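Second arm or better gripper? Budgeting for a small bench setup
Forum > Buying Advice > Small Arms and Grippers

14 replies, page 1 of 1

gridlock_pete
Original poster

Hi all. Longtime reader, and I finally have real money to spend, so naturally I'm panicking. We do kitchen and pantry tasks on a tabletop arm -- putting bottles in a rack, taking them out again, sorting jars, that kind of thing. I've got $1849 left in the equipment line and it goes away at the end of February if I don't use it.

Two options on my list. One is the Gilto gripper upgrade with the wider fingers, which comes to $768 with the mounting plate. The other is putting the whole pot toward a used second arm. My boss likes the second arm because it looks good when people visit. I keep leaning toward the gripper and then talking myself out of it. What would you do?

marlowe_k

Gripper. Not even close. A second arm means a second power supply, a second set of cables, more table, more calibration, and you'll still be fighting the same fingers on both of them.

Tall glass bottles are the thing I'd worry about most. They're heavy, they're smooth, and if you're holding one by the neck all the weight hangs way down below your fingers.

shopfloor_dana

I'm going to disagree with marlowe a bit. We bought the second arm first and I'd do it again. When one goes down (and it will!) you've got something to work with while you wait on parts. We waited 17 days on a wrist joint last year and the other arm saved our whole month.

gridlock_pete
Original poster

Good points both. For anyone wondering about the actual work, it's mostly soy sauce and other condiment bottles going into a two-tier wire mesh rack. Black wire, open front, deeper basket at the back. The bottles are different heights and shapes and that's where I go back and forth on fingers.

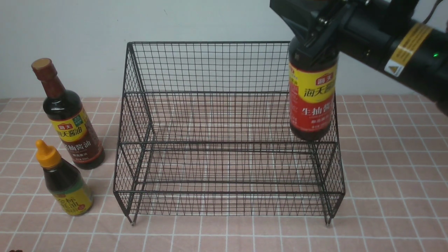
Do I need to budget for spare fingers as well as the gripper itself?

Plan on at least one full spare set, and order it together with the gripper so you only pay shipping once.

marlowe_k

Seconding the spares. The pads go first on ours, and they go faster with glass than with plastic. I keep 3 sets in a drawer and I've never been sorry.

Also, look at your rack. With wire mesh the fingers can snag on the way out if they're too wide. So before you order the wide ones, cut a piece of cardboard to the same width and try poking it into the basket next to a bottle. Costs you nothing and takes five minutes.

arvid_w

Arvid Westerberg here, I do the purchasing for a small teaching lab, so my view is a little boring. Get the quotes in writing and check how long they're good for. I had a Fukuda quote expire on me over a long weekend and the new one came back higher. If your money disappears at the end of February, ask the seller whether "ordered by" counts or "invoiced by". At our place it's invoiced, and I found that out the hard way.

shopfloor_dana

Oh that's a great point, ours is invoiced too. Used arms are terrible for that, because half the sellers take forever with the paperwork.

tinbadger

Has anyone tried the Endness fingers on the Gilto body? They're cheaper and the bolt pattern looks the same in the drawings.

marlowe_k

I tried it. Bolt pattern is the same, yes, but the screws that came with mine were too short and I had to go buy some. After that they were fine on jars. I didn't love them on narrow necks -- they'd let a bottle swing a little when the arm stopped.

tinbadger

Swing I can live with if I slow the arm down.

marlowe_k

Sure, if you've got the time. We run a lot of repeats and slow gets old.

gridlock_pete
Original poster

I can't really slow down much more, my bottle placing is already at grandma speed. So that probably rules out Endness for me, which is a shame at that price.

Dana, can I ask what you paid for the second arm, all in? Not just the arm. I'm trying to figure out if $1849 even gets me there.

shopfloor_dana

All in, more than you've got, if I'm being fair. The arm itself would have fit your budget but then we needed a bracket, an emergency stop, and a longer table. The table was the one that got us. I still think it was the right call for us, but we had another pot of money to dip into and it sounds like you don't.

old_harbor_rob

Coming at this from a different side: what are you doing about the rack and the props? Everybody in this thread is talking about arms and I'd put a line in for the dumb stuff. Extra racks, bottles in a few shapes, a couple of tablecloths, a spill tray. We use a Grikau tray under everything glass. You'll break a bottle sooner or later, and you want somewhere for the sauce to go that isn't your cable run.

gridlock_pete
Original poster

Rob, I hadn't put in a single dollar for that. Adding it now. So the list at the moment is the Gilto gripper with the plate, a spare set of fingers, a tray, a second rack, and whatever's left goes to cables and a decent torque screwdriver. I'll do marlowe's cardboard test tonight before I send anything in.

marlowe_k

Good list. Get the screwdriver no matter what.

shopfloor_dana

Fine, I'm outvoted, lol. But put the second arm on next year's request now, while your boss is still excited about it. And ask the Gilto people if they'll throw in the cable, they did for us.

gridlock_pete
Original poster

Will do! Cardboard test is done, by the way. It goes in next to a tall bottle with a bit of room to spare, but the corner by the side wall is tight, so I'm asking them for the finger drawings before I order.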